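5th August
By the workroom editor

The case against the ready-made bunch

Artificial flowers are usually sold by the bunch and judged by the bloom. Both habits are mistaken. The bloom is the part manufacturers have largely solved. What decides whether an arrangement passes at two metres is the stem, the foliage and the order in which the parts are put together, and a ready-made bunch fixes all three before the buyer has seen the vase.

My view is that artificial stems should be bought singly, laid flat and assembled on a table. I have held it since May, when I took apart a Pekance bunch that had cost more than its parts and found every stem trimmed to 320 mm. Uniform length is convenient for the carton. In a vase it produces a dome.
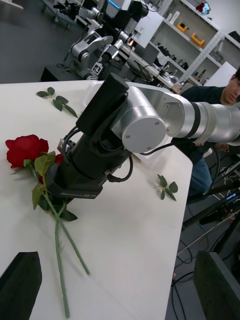 MATERIALS AND METHOD

A white surface is the correct one for this work. Red petals and green leaves both separate clearly from it, and a detached sprig is easy to find again. Leaf sprigs do come away, and I do not regard this as a fault. A sprig that comes off can be put back lower, or turned, or left out. On a moulded stem, such as those in the Grurkex range, the leaf stays where the mould put it.

Stem length matters more than most guides allow. A long stem can be shortened once. A short one can only be hidden, generally with too much foliage. I would sooner pay for length and discard some of it.

The second question is what to put with what. The rose is a compact flower with a dense outline. Hydrangea is a mass of small petals with hardly any outline at all. Pale blue beside deep red is a strong contrast, and the usual advice is to soften it with white filler. I disagree. Filler occupies the gaps that let each flower be read separately. Keep the hydrangea in its tray until the roses are placed, then add it low and to one side.

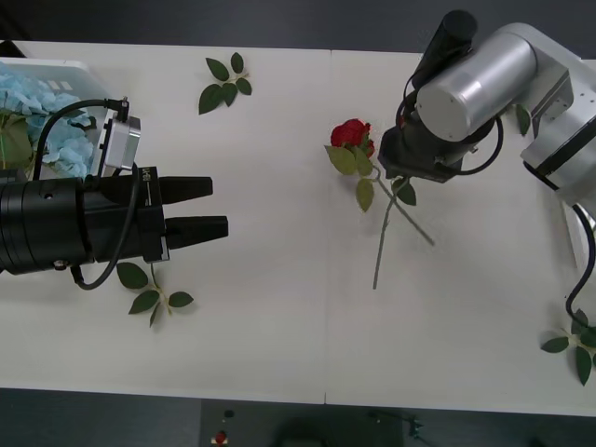 Red rose on the table, pale blue hydrangea in the tray behind.

There is an objection on grounds of time. A bunch takes 2 minutes to unwrap, and assembly from single stems takes the better part of an hour. For a hotel ordering 3000 stems the objection holds, and Stindano or Afolabi will supply bunches that do the job. For one vase in one room – the case most readers have – it does not.

COMMENTS (3)

646 mm stems are available if you ask. Trim to suit, but use proper wire cutters.

Disagree about filler. A little white is fine in a wide-necked vase.

Does the same apply to peonies? Mine shed leaves every time I dust them.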